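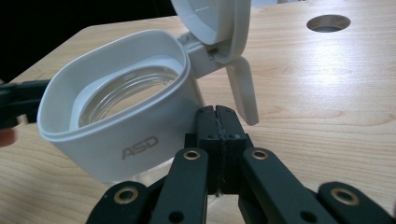
Automation in Everyday Work
Handout 4: Lids, jars and other small chores
Reading time: 5 min
Shares 106 | Comments 3

Read this before the seminar. The question for the week is whether machines can do ordinary chores yet, at home or on a shop floor. Last week we looked at floors and lawns, where the answer is mostly yes. This week is about things done with two hands.

1. What counts as doing a chore

A machine that does a chore once, in front of people who set everything up for it, has shown that the chore is possible. A machine that does it every day, with no one standing by, has taken over the chore. Most arguments about household robots come from mixing up these two. When you read a claim, write down which one it is about.

A third case falls in between. The machine does the work but a person starts it, watches it and clears up the failures. Many shop-floor systems run this way for years and still pay for themselves. In a home, it usually means the person might as well have done the job.

2. Why a lid is hard

Take a small container with a hinged lid. A person opens it with a thumb and hardly looks. Broken into steps, the job is longer:

- find the container and work out which way it faces
- hold the body still without squeezing it out of shape
- find the edge or tab that lifts
- push in the right direction with enough force to free the catch
- follow the lid around its hinge
- stop before the container tips

The last three steps depend on touch more than sight. The force needed to free a catch drops to almost nothing once it gives, and a machine that keeps pushing will throw the container across the table. Lids also differ. Some have a catch at the front, some a lever on the side, some only a tight fit.

Clear plastic and glass add a problem of their own. Depth cameras measure distance by light coming back from a surface, and with a clear jar much of it comes back from whatever is behind. The jar may be missing from the depth data altogether, or show up with holes in it.

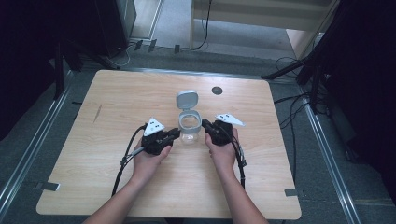
Two hands are needed for most of these jobs, one to hold and one to move. With two arms, each arm must know where the other is, and a small error in either one shows up at the object. Parallel jaws have a further limit. They can pinch and push, but they can't roll an object between the fingers the way we do, so a simple regrasp often means setting the thing down and picking it up again.

3. Learning from people

One way around writing rules for every lid is to record people doing the job with the same kind of gripper the robot will use. The person feels the catch give and reacts. The recording holds the motion of the gripper and usually what a camera saw, but often no record of force. Keep this in mind when you read the results.

4. Case for discussion: the Zernard trial

Zernard packs sample kits at its Skamomar site. In April it tried a two-arm station on one task, opening a flip-top jar, placing an insert and closing the lid. The station was given 231 jars in one shift and finished 180 without help. A trained packer finished all of hers.

Questions to prepare:

Is 180 out of 231 a good result? What would you need to know about the other 51?
The lids were all one model. What changes if there are 2?
Would you accept this rate in a kitchen? In a pharmacy?

5. Where things stand

For a fixed container in a fixed place, yes, a machine can do it, and a cheap purpose-built one will beat a robot with arms. For mixed containers on a cluttered counter, I would say no, not to the standard of the second kind of claim in section 1. Bring a counterexample if you have one.

Comments (3)

numis_reader
Is the April trial on the exam or only for discussion?

Rawashdeh Lab Bench 3
We gave up on clear jars and put a strip of tape on each one. Solved the camera problem in an afternoon.

tks
Section 3 needs a paragraph on gloves with sensors in them. Otherwise useful.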